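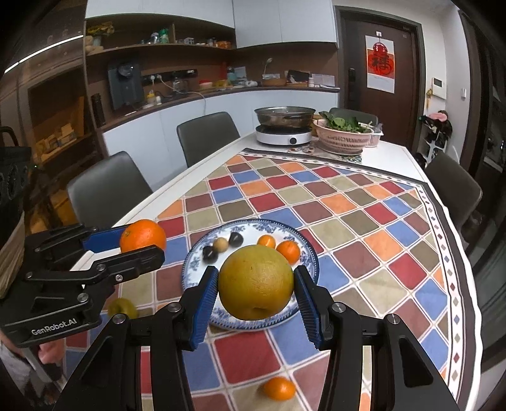
Visit to the Ridthorpe training kitchen, September

Four members of the Pons catering group were received at Ridthorpe by Helmi Rautiainen, who is responsible for the dining course. The group was shown the store, the kitchen and the room in which table service is taught. The store is supplied by Vevel and holds up to 56 crates.

The afternoon was given to the dressing of a fruit table. Trainees work with a patterned cloth and a single large plate with a blue floral border. Small fruit is placed on the plate -- tangerines at the back, dark plums to the left -- and the larger pieces, among them a navel orange, are set directly on the cloth. 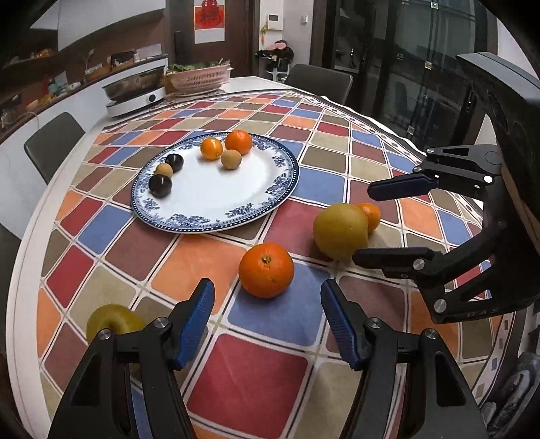 Points raised by visitors

Čestmír Vlček asked whether the fruit is used afterwards. Ms Rautiainen replied that it goes to the pastry class at 3 o'clock. He also asked for the course outline, reference 2956, which will be sent to members by post. The group's next visit will be to the Finov bakery.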